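4.2 Open-day sessions with the hand-held gripper

The Bestbridge open day in May gave us our first chance to put the Jokix gripper into the hands of people who had never recorded a demonstration before. We had planned a small side activity and ended up with the busiest station in the building! Over two afternoons, 204 visitors tried the device and left us 292 recordings, many of them from people who went straight back to the end of the line for another turn.

Each visitor got a short spoken introduction and was then free to pick a task from a printed card. The easy cards asked for a single pick and place. The harder ones, borrowed from the Postico sorting set, asked for an object to be turned over before it was put down, and these were by far the most popular. We did not correct anyone's grip during a recording, as we wanted to see what people would do with the tool when left alone.

What they did was a delight to watch. Several visitors steadied the gripper with both hands, a habit our own team had dropped months earlier, and we have since gone back to it for the slower tasks. Children tended to move the whole device in quick, confident sweeps — hard on our tracking, but very useful for finding its limits. Teachers asked the best questions, mostly on what happens to a recording after it is saved, and we showed them replays from the Jiang set on a laptop between turns.

Figure 2 gives a view down onto the round table used for the activity. Tracking relies on the marker cubes fixed to the gripper, so the instructions on the card asked people to keep their sleeves and fingers clear of the printed faces. A timer let visitors follow the length of their own turn.

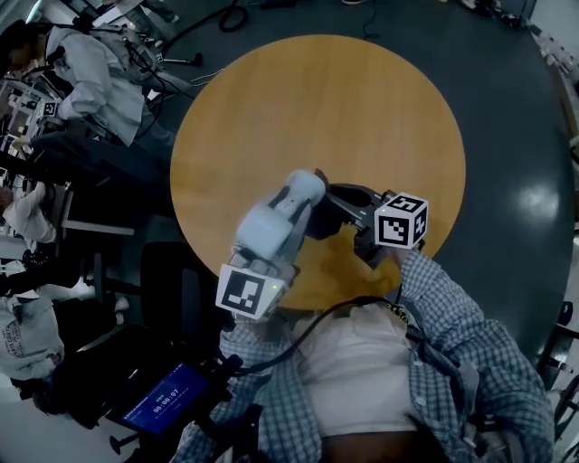

Figure 2. Hand-held gripper with two marker cubes, held over the round table. Timer display at lower left.

Recordings with long gaps in tracking were set aside and are treated separately in Section 5. The rest were trimmed at both ends and added to the training pool without further editing.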